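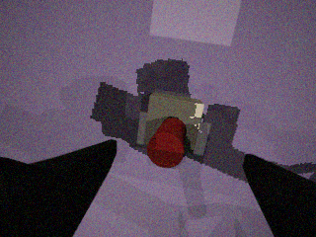 Ploredine stovetop espresso maker, four-cup - my review after a summer of daily use

I went back and forth on this one for ages. My old moka pot finally gave up in March (the handle melted, my own fault, I left it over the big burner while I was on the phone) and I wanted something that would last longer than the cheap ones I'd been buying. A coworker, Nimal Paul, swears by his Ploredine, so I asked for one for my birthday and got it.

First thing you should know is that "four-cup" means four tiny cups. In my house it makes two proper mugs if you top them up with hot milk, and that's how we drink it anyway. If you like a big American-style coffee, you'll want the larger size or you'll be standing at the stove twice every morning.

The coffee is really good! Rich and strong, and a lot less bitter than what I got out of the old pot. Part of that might be the beans, because I switched to a medium roast from the Ostgate market at the same time. I did go back to my supermarket stuff for a week to check, and it still tasted better than before, so I'm giving the pot most of the credit.

It takes a while on my electric stove. Ten minutes from cold water, less if I fill the bottom with water from the kettle, and now I pretty much always do that. Just hold it with a dish towel when you screw the top on - that base gets hot fast. My sister has gas and hers is done before the toast.

Now the grumbles. The lid is loose. It flops back when you pour and if you tilt too far it dribbles down the side, so there's a brown ring on my counter most mornings. The filter basket is also a tight fit, and getting the old grounds out means banging it on the edge of the trash can like a maniac. And the instructions are a little folded sheet with drawings so small I gave up and watched a video.

Cleaning is easy enough: rinse, dry, leave it apart overnight. No dishwasher! I saw a review from an Edit Dudás who put hers through and it came out gray and chalky, and the company told her that isn't covered. The rubber gasket will need replacing sooner or later. Spares come in packs of two and they're cheap, but I couldn't find them in any store near me and had to order online.

I also tried the Prulteck one at my mother-in-law's. Nicer handle, better lid, weaker coffee. It costs quite a bit more too, and I wouldn't swap.

Four stars from me. It would be five with a decent lid. If you're buying it as a gift, throw in a bag of coarse-ish ground coffee, since the very fine stuff clogs the filter and makes it spit all over the stove.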